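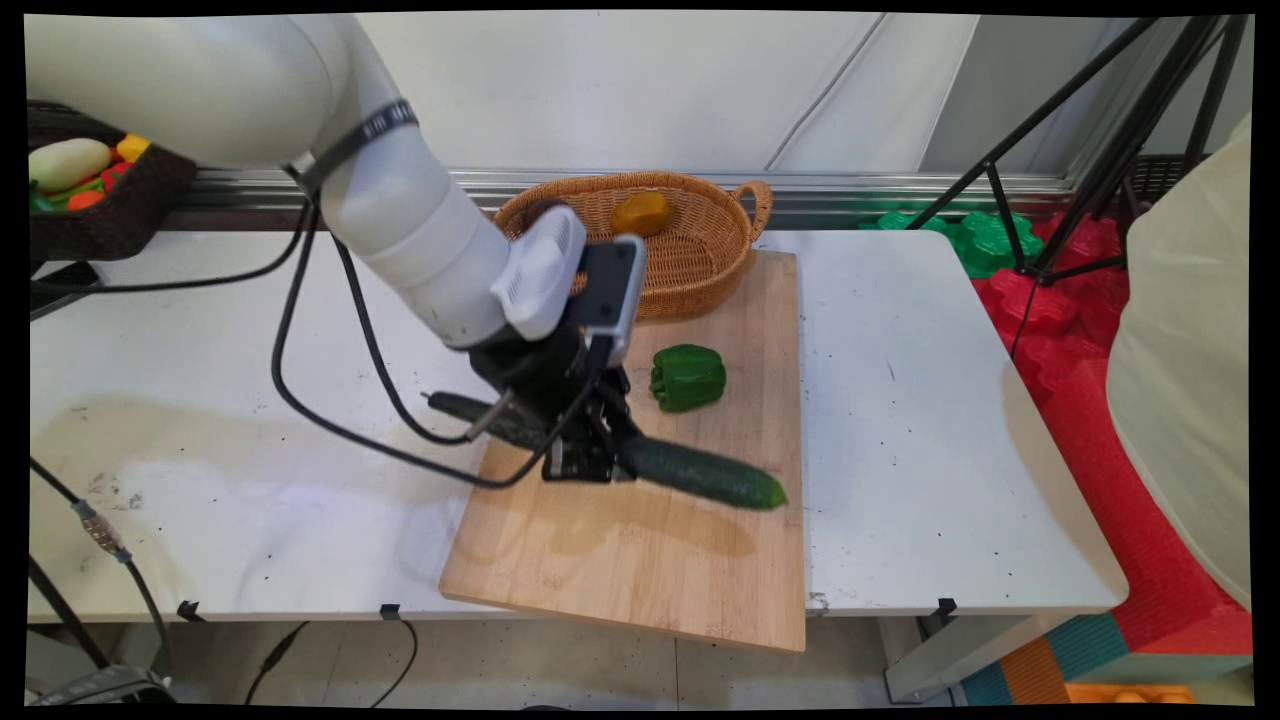

Cucumber over the board, green pepper next to it, baskets behind.

Oltum Veg Table - read me first

Notes for the vegetable and basket part of Oltum. Short for now, will tidy up after April. Covers the things on the table, what they get called in the labels, and how the folders are laid out.

What's in it
2,135 stills, 773 short clips. Every clip has a start label and an end label. 143 clips are held back for testing - please don't train on those, they are listed in heldout.txt.

The things
cucumber - long, dark green, bumpy, lighter at the tip. Label is cucumber, never courgette. We had both in the first round and it was a mess.
pepper_green - glossy bell pepper. Often on its side. Lying or standing goes in the pose column, not the name.
carrot - orange toy one, lives in the dark basket.
toy_other - anything in the baskets you can't put a name to. Don't guess. Small yellowish or orange bits go here unless the shape is clear.

The furniture
board - rectangular, bamboo coloured, grain showing. Sits at a slight angle and hangs over the front of the white table. Leave it like that if you are adding to the set, the older clips match.
basket_tan - oval, wicker, looped handle. Back of the table.
basket_dark - dark brown, woven, on the ledge behind. Holds most of the toy veg.

Label rules
Held means off the board and gripped. Touching the board and gripped is still "on board".
If a basket is partly hidden, label it anyway and put 1 in the hidden column.
Shadows on the board are not things. Several got boxed in the Bovberg batch, most are fixed now.
One row per thing. Whole pile in basket_dark can be one row, name it pile.

Folders
stills/ - split into sub folders of 50
clips/ - one file each, name matches the row in labels.csv
labels.csv - name, pose, place, hidden, notes
heldout.txt - see above

Known problems
Some Van Wijk rows say "basket" with no colour. Check the still before using them.
Pose is blank for a lot of the early peppers.
Spelling in the notes column is all over the place, dont search on it.

To do
Merge the Ekell labels. Rename pile to pile_dark so it is clearer wich basket is meant.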